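Storage & Garage Forum > Shelving > Boltless racks: is the rated load real?

slotted_sam
Posts: 200

Shopping for shelving for the basement and every listing shouts a number at me. The Dinine five-shelf unit claims 1,000 pounds. Per shelf? For the whole thing? The box doesn't say and neither does the website. I have a hard time believing folded sheet metal with punched slots holds that much of anything for long. Does anyone own one, and has anyone put real weight on it?

gravelpit
Reply to slotted_sam

Whole unit, evenly spread, feet on concrete. It's in the leaflet inside, which you get to read after you've paid. I own two. They're fine for paint cans. I would not put an engine block on one.

mrs_oakum
Reply to slotted_sam

I think people are too hard on these. Mine is the blue Aklow and it has stood for 11 years with canning jars on every level. No sag that I can see. The paint has held up too, still shiny.
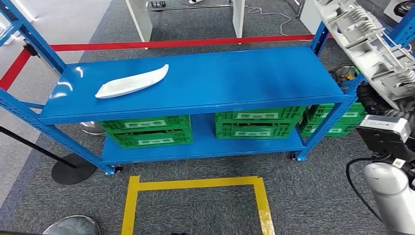
3 min read

Blue rack, slotted uprights, brace along the side. Same general idea as mine, and I'd buy that style again tomorrow.

slotted_sam
Reply to mrs_oakum

One white tray on the top shelf isn't much of a load test, though. And it's on carpet. I'd want to see that shelf with 200 pounds on it before I called the style good. Every review I find is like this, people grading the paint.

mrs_oakum
Reply to slotted_sam

I told you what's on mine. Jars are heavy. You asked who owns one and I answered.

gravelpit

Carpet is a fair point. Feet sink unevenly and the rack starts to lean, and once it leans the rating means nothing. Put a square of plywood under each foot.

tallyho_77

Going to disagree with the plywood. I did that in January and the squares walked. One long board under each pair of feet works better. Or anchor the top to a stud and stop worrying. The Lu brackets are cheap and the screws that come with them are garbage, so buy your own.

slotted_sam
Reply to tallyho_77

I rent, so no studs. Who sets these ratings anyway? Is there a test, or does the seller pick a round number?

gravelpit

For the cheap ones I assume the second. I cut whatever is printed in half and then I don't load the top shelf with anything I'd mind dropping on my foot.

tallyho_77

What are you storing in? That matters as much as the rack. Cardboard goes soft in a basement. I went over to hard plastic crates.
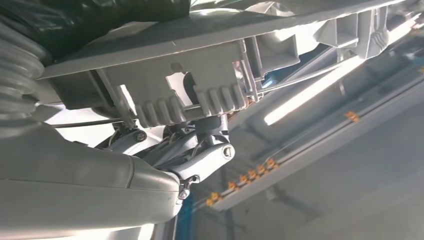
Crates and bins

slotted_sam

Istell wants 30 bucks for a single crate. For plastic! I'm supposed to believe the ribs make it stronger, but it looks to me like ribs are how you use less plastic and charge more.

tallyho_77
Reply to slotted_sam

Ribs do stiffen the wall. Try flexing a smooth-sided tote full of books and then a ribbed one. That said, the price is silly. Look for used ones from a bakery or a produce place and hose them out.

mrs_oakum

The ones with openings in the side let dust in. I use lidded totes and they suit me.

slotted_sam

Okay. Going with the Dinine, half the printed weight, long boards under the feet. I still think the number on the box is made up. Will post if it falls over.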